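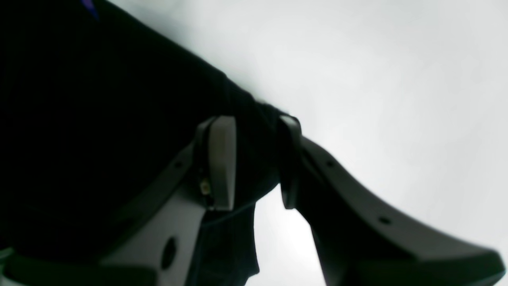
Black on pale gray, with a bit of blue-violet near the top.

Nundeck: a washing and fading log for dark clothes

Hi! Nundeck is my running record of what happens to black and navy clothes when a normal household washes them. I started it in September after a favorite shirt went the color of weak tea, and it got bigger than I planned. There are 421 rows now, one per wash per garment, in a single CSV file called washes.csv. Help yourself.

What's in each row

garment_id: a short code, like T07 or J02. T is a T-shirt, J is a jacket, P is pants, X is anything I couldn't make up my mind about.
wash_no: which wash this was for that garment. Starts at 1. Zero means the reading I took before the first wash.
temp: water temperature in Fahrenheit, from the dial and not from a thermometer.
soap: either "baysal" or "other". Baysal is the powder they sell at the market in Flellatton, and I used it for most of the log.
dry: line, rack or tumble.
shade: my fade score, 0 for like new up to 200 for "please throw this out."
notes: free text, often grumpy.

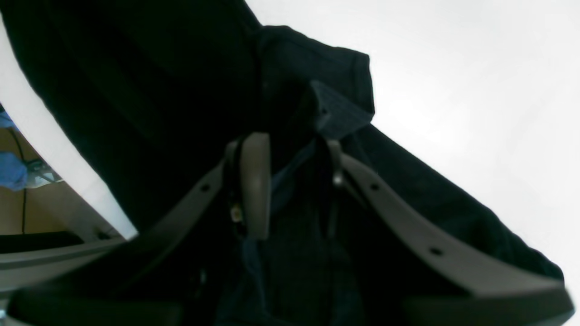
Marisol Tennant

I score shade by holding the garment next to a set of gray cards by the north window, always in the morning if I can manage it. It's a judgment call, and my eyes are better on some days than others (the notes column will tell you which). If you want real color science, you'll need somebody with a proper meter!

Known problems

Rows for J02 stop early. I left it on a train.
The temp column says 70 for a long stretch in the middle. My machine's cold setting doesn't show a number, so I filled in 70 and kept going. Treat it as "cold."

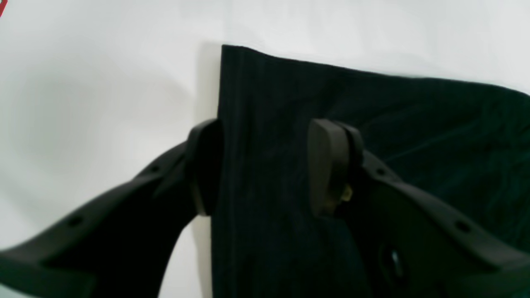

I also changed the gray cards partway through, when the old set got coffee on it. The new ones run a touch lighter, so scores after that point come out a little higher than they should. I thought about correcting them and decided to leave the raw numbers alone. There's a column called cards, A or B, if you'd like to sort that out yourself.

Loading it

It's a plain comma-separated file, UTF-8, and it opens fine in any spreadsheet. Watch out for commas inside the notes, which are in double quotes. The old Clukudico export had semicolons, so if you grabbed that one, please grab it again. 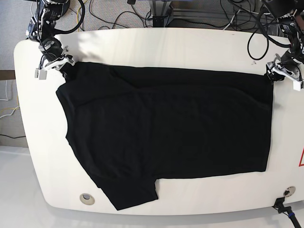

Black T-shirt, laid sideways on a white table.

What I'd like to add

Inside-out versus right-side-out, for one. I've always washed mine inside out and have no idea if it helps. I'd also love readings from people with hard water, as mine is very soft. My dream is 2,000 rows, so send me yours in the same format and I'll merge them in with a source column.

License: use it however you like. A link back would be nice.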